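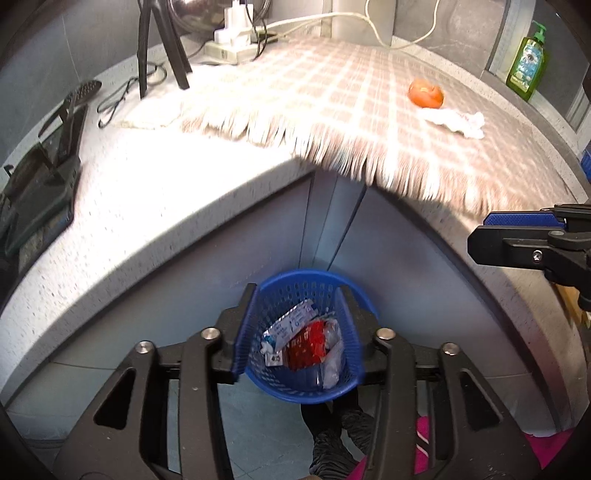 How a Robot Learns to Tidy Up

A robot does not know what rubbish is. It has to be shown. The people who build it collect many short recordings of a job being done, and a computer program looks for patterns in them. Each recording is called an example. A large set of examples is called a dataset.

What is an example?

An example has two parts. The first part is what the camera saw. The second part is how the gripper moved at the same time: where it was, which way it pointed, and how far apart its fingers were.

A gripper is a simple hand with two fingers. The ones used in this work have blue pads on their fingers. They are not joined to a robot. A person holds the gripper and does the job with it, and the camera on the gripper records from the same spot a robot's camera would.

At Hitusach, a project that began in 2019, one example of a tidying job lasts about 90 seconds. The person starts recording, does the job using only the grippers, and stops recording. Then the objects are moved and the job is done again.

Why do it more than once?

Suppose a robot saw a bin in the same place in every example. It might learn to go to that place, even on a day when the bin had been moved. The same goes for colour and light. A strong lamp can make part of a grey counter look white.

For this reason the examples need to differ. The Hitusach team changes these things between recordings:

1. Where the bin stands.

2. What has to be picked up. Soft things such as tissues and wrappers change shape when they are squeezed. A tomato keeps its shape if it is held gently, but it can roll.

3. What else is nearby. Cables, cloths and kitchen tools stay in view so that the program learns which things to leave alone.

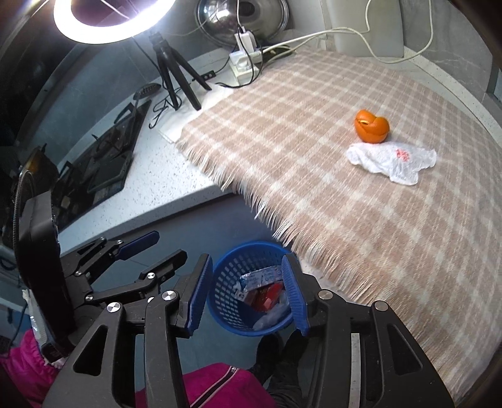

4. Which room is used. The team records in 11 homes. One set, called Cowie, has 100 examples from a single room. Another set, called Ganska, was recorded in December and has several rooms in it.

Checking the examples

Not every recording is kept. A checker watches each one and looks for problems. If a bare hand did the work, the example is taken out. If the picture is too blurry to follow, it is taken out as well. A dropped object is usually kept when the person picks it up again, as a robot will drop things too and has to know what comes next.

From examples to a robot

The program that learns from the examples is called Fisik. It looks at a camera picture and guesses the next small movement. Its guess is compared with what the person did. When the two are different, the program is adjusted slightly. This is repeated a very large number of times.

Words to know

Dataset: a collection of examples.
Gripper: a tool with fingers for holding things.
Program: a list of instructions a computer follows.

Page updated 31 March 2023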